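Prarnora Desk Tidy Study - Final Report
Su-chen Tam and Bijan Jalali
2025-01-19

Background

Small items on a shared work table get left wherever. We wanted to know if one cup in a fixed place is enough to keep a brush off the work surface, or if people need a tray too. Topic came out of Bijan's notes from the Julside workshop, where the cleaning brushes kept ending up under paper.

Setup

White board on top of the table, to give a plain surface and make crumbs easy to see. One small square cup, one brush. Cup goes toward the far side so it isnt in the way of the work. Start position for the brush is lying flat in front of the cup. We did 19 rounds over 3 sessions, same items every time. 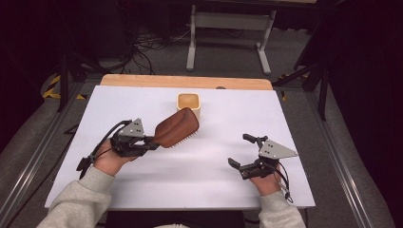 Fig. 1. Board with cup and wooden-backed brush.

What we noticed

The cup is small. Brush with a paddle shaped back does not want to stand in it handle up, the back is too wide, so handle down was the rule after session one. Handle down works better but it's top heavy and the cup slid on the smooth board a few times. Su-chen put a bit of museum putty under it in session 3, no sliding after that.

Distance mattered more than we expected. With the cup far back people laid the brush down next to it and left it there, 10 rounds out of 19. Moving the cup closer helped but then it got in the way of the wiping. No perfect spot found.

Problems

Session 2 notes are thin, we were running late and only wrote down the end position. Also we only had one type of brush, so can't say anything about round ones.

Next

Try a heavier cup (Shih has one in the ceramics room) and a shallow tray next to it. Second round planned for February if the table is free. Need to fix the tally sheet before then, the colums for "beside cup" and "in cup" are to easy to mix up.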